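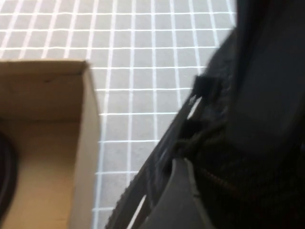
Open cardboard box on the gridded work surface.

Home Energy and Air Project, Troltonthorpe
Progress report to the Wesa Fund
Prepared by Korkor Kyei, project lead

Summary

The project is on schedule in three of its four work areas. The indoor air monitoring is behind by one month. Spending is within the approved budget, and we are asking for one change, described under Budget.

Household survey

We mailed the survey to 1846 addresses in Troltonthorpe and the Dow district. By the end of May we had 300 completed forms. That is lower than we planned for. Returns from Dow were especially thin, and the second mailing there went out with a shorter form and a large-print version. Afia Kyei is entering the paper forms and checking them against the address list. Duplicate forms from the same household are set aside and only the earlier one is used.

The questions cover the main heating fuel, the age of the stove and water heater, whether there is a working range hood, and whether anyone in the home has asthma. Many people left the question on appliance age blank. Renters often did not know.

Indoor air monitoring

We have placed nitrogen dioxide samplers in 146 kitchens. The grant agreement calls for two rounds, one in the heating season and one outside it. The first round is finished and the samplers are at the lab. The second started late when a shipment of sampler tubes arrived with the wrong caps and had to go back. The replacements have been checked and sorted, and we expect to finish placing them by the middle of the summer.

We have not released any readings. Each household will get its own results by letter, with a phone number to call, before any totals are made public.

Public meetings

We held 4 meetings, all at the Falar branch library. Attendance was best at the 6:30 p.m. sessions. The gas utility sent a speaker to one of them at our invitation. Most questions were about cost: what it takes to replace a gas furnace with a heat pump, whether older wiring can carry it, and who pays in a rental. A smaller number were about pipeline work planned north of Dow. We told people that the pipeline is outside the scope of this project and gave them the address for written comments.

Budget

Printing and postage are over by a small amount on account of the second Dow mailing. Travel is under. We ask permission to move the unspent travel money to printing and postage. The total grant would not change.

Next period

Finish the second sampler round.
Close the survey and send the tables to the Fund.
Mail household results.
Hold one meeting in Dow, location to be confirmed.

Questions on the survey data should go to Afia Kyei. All others should go to me.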